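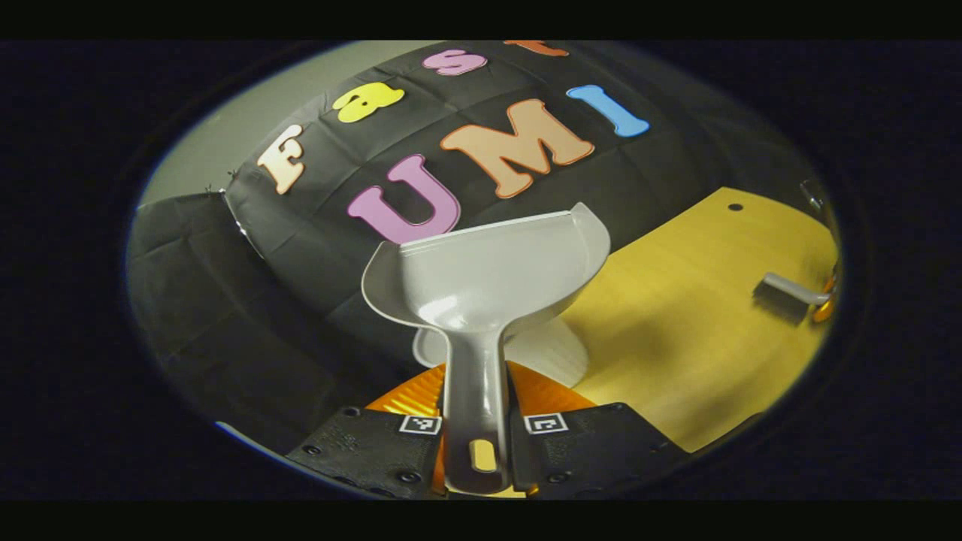

Gray scoop with a slot in the handle.

Search this site
Search

Ondley Eats Visitor Guide
Minutes of the summer planning meeting, 5 Aug 2020

Present: Hugo Lorente (chair), Consuelo Sotomayor, Saturnino Cuesta, Remedios Dizon
Joined by phone: Begoñe Requena, for items 3 to 6
Minutes: Remedios Dizon

1. Opening and last minutes

Hugo opened at the long table behind Woo, with the umbrellas up and everybody spread out along it. Minutes of the March meeting were approved with one correction: the pepper stew at Skullow is made with smoked pork neck and has never had sausage in it. Saturnino was firm on this and had brought a jar to make the point (it was delicious, and the jar went home empty).

Hugo thanked everyone for sticking with the guide through a very strange spring. Several kitchens in the old draft are now takeout only, and Consuelo has called every one of them to check. Great work, Consuelo!

2. What the guide is going to be

We went back and forth on this at some length. The old draft was set up as a list of restaurants. Consuelo proposed that we turn it around and list the dishes first, with the places to eat them underneath. Her reasoning was that a visitor gets off the ferry already hungry and wants to know what people eat in Ondley, and only after that wants an address.

Saturnino liked this right away. Hugo was worried about kitchens that do one thing very well and would end up with a single line. Remedios suggested a short note at the foot of each page for those, and Hugo was happy with that.

Agreed: dishes first. The guide will be called "What to Eat in Ondley." The folded map stays.

3. The dishes

Begoñe came on the line here. We went through the list one dish at a time, and this took up most of the evening, as it should.

Crab rice. Goes on the front page, no argument from anyone. Begoñe would like the write-up to say that the crust at the bottom of the pan is the best part and that it is fine to ask for it. Consuelo will describe both the harbor version, with tomato, and the hill version, with saffron and no tomato. We will not say which is better. (Saturnino asked for it to be recorded that the hill version is better.)

Skullow stew. In, with the pork neck corrected. Remedios asked whether it makes sense to push a heavy stew to summer visitors. Saturnino said his family eats it in the hottest part of the year with cold pickled onions on top and nobody has complained yet. The onions will be mentioned.

Stestano bread. Long discussion. This is the flat loaf with anise seed and olive oil from the Stestano bakery, and it is wonderful warm, but they sell out early and the loaf doesn't keep. Begoñe spoke up strongly for it. She said that if someone has only one breakfast in town, it should be this bread with soft cheese and a little honey. In, with a line telling people to go before they do anything else in the morning.

Dumplings at Woo. In. Hugo stepped back from this one, as his sister works the counter. The rest of us needed no persuading. Consuelo would like the write-up to cover the black vinegar with ginger, and the pumpkin filling that comes on when the weather turns.

Fried squash blossoms. In, under small plates. Remedios will find out who is still making them with the anchovy inside.

Eel pie. Held over. Begoñe loves it and so does Saturnino. Hugo and Consuelo have each had one that they would prefer to forget. There are 2 kitchens still making it, and Hugo will go back to both with an open mind and an empty stomach.

Burnt milk ice cream. In, and given the back page all to itself. Begoñe described the way her aunt made it, letting the milk catch on the bottom of the pot on purpose and then straining it. We all wanted some by the end. Consuelo will ask if the recipe can be printed.

Fish head soup. Put off to the next meeting, along with the question of whether to call it that.

4. How the dishes will be described

Remedios read out a few lines from the old draft. "A culinary journey for the senses" came out at once. So did "hidden gem," which was in there 4 times.

Everyone wants the writing to be plain and hungry. Say what is in the dish, what it comes with, how you eat it, and whether it needs a napkin or a bib. Begoñe asked that each entry give the local name first, then the English, with a guide to saying it out loud. She has offered to check all of these herself, and we gladly accept.

Saturnino asked for a mark next to anything with shellfish, nuts, or pork. Agreed. Consuelo will ask each kitchen directly and won't go by the menus, which are not always up to date.

Prices will be left out. They have moved too much this year.

5. Printing and money

Hugo has a quote from the print shop for the first run. Paper will be the uncoated kind, so people can write on it. The quote has a setup charge of $255 and then a price per box. Consuelo asked if the setup charge could be dropped if we use the same fold as last time. Hugo will ask.

Ondley ferry office will take 40 copies for the rack by the ticket window. Woo and the Stestano bakery will each keep a stack by the register. Remedios would like to see some at the bus shelter too, if a box can be found that keeps the rain out.

No ads in this edition. Begoñe brought up an offer from a soft drink distributor to pay for the back page. We talked it over and would all prefer the ice cream.

6. Tasting walk

Begoñe's idea, and a really lovely one. Once the guide is printed, we walk the map in order, harbor to hill, and eat one small thing at each stop. It would be outdoors the whole way, with everything handed over in paper cups or wrapped to go.

Saturnino pointed out that the hill comes last and that the stew is at the top of it. After some thought the route will be run the other way, downhill, finishing at the harbor with ice cream on the wall. Consuelo thinks the bread should still come first, wherever we start, and will ask the bakery to set a batch aside.

No date set yet. Hugo would like to see how things stand in the fall before we invite anyone from outside the group.

7. Any other business

Remedios still has the blue cooler from last summer and would like its owner to come and get it.

Saturnino has found a box of old menus from the hotel that used to stand by the ferry ramp. There is a cold almond soup on them that none of us has ever tasted. He is going to try making it and will bring it next time!

Actions

Consuelo: crab rice and dumpling write-ups; ask about the ice cream recipe; shellfish, nut, and pork list; bread for the walk.
Hugo: eel pie visits; setup charge with the print shop.
Saturnino: Skullow stew write-up, with onions; almond soup.
Begoñe: local names and how to say them; Stestano bread write-up.
Remedios: squash blossoms; bus shelter; cut the old draft down and send it around.

Meeting closed when the dumplings came out. Next meeting at the same table, or at Begoñe's if it rains.

Related
Minutes of the March meeting
What to Eat in Ondley: first list of dishes
Crab rice, harbor and hill
Getting to Skullow by bus
Where to find Stestano bread
Pickled onions the Skullow way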